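Dicas de oficina: gravar demonstrações de preensão com objetos moles

Comando manual ou remoto, as regras são quase as mesmas. Os valores referem-se à nossa bancada com garra de dois dedos.

Antes de gravar
Limpe a lente da câmara do punho com pano seco. Verifique o zero da garra. Na Zelmont antiga, o zero desloca-se depois de uma mudança de dedos; repita a calibração.
Marque a posição inicial do braço e volte sempre a ela. As posições dos objetos, pelo contrário, devem variar entre tomadas.

Durante a tomada
Aproxime devagar nos últimos 46 mm. O operador remoto tende a corrigir aos solavancos e o modelo aprende os solavancos.
Em guiamento manual, segure o braço acima do punho. A mão não deve entrar no campo da câmara.
Se hesitar mais de dois segundos, descarte e recomece.

Objetos forrados a tecido
Alinhe os dedos com as faces largas e evite fechar sobre o vivo das costuras. Feche até o tecido ceder e pare. Kaan Eren usa 58 % do curso como ponto de partida para caixas almofadadas. 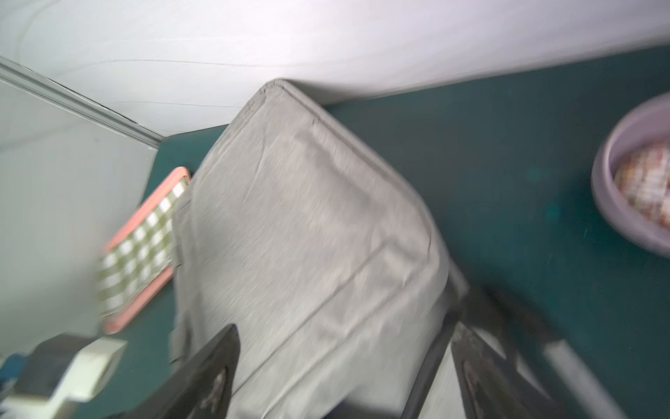
Com o objeto em diagonal, rode o punho primeiro e desça depois. Rodar e descer ao mesmo tempo dá trajetórias difíceis de repetir.

Depois
Reveja tudo a meia velocidade. Da última série de 191 tomadas ficaram 92; Subira Obura rejeitou as restantes, quase todas por fecho antecipado.
Anote o nome do operador em cada ficheiro. Em setembro a lista passa para a pasta Sotura.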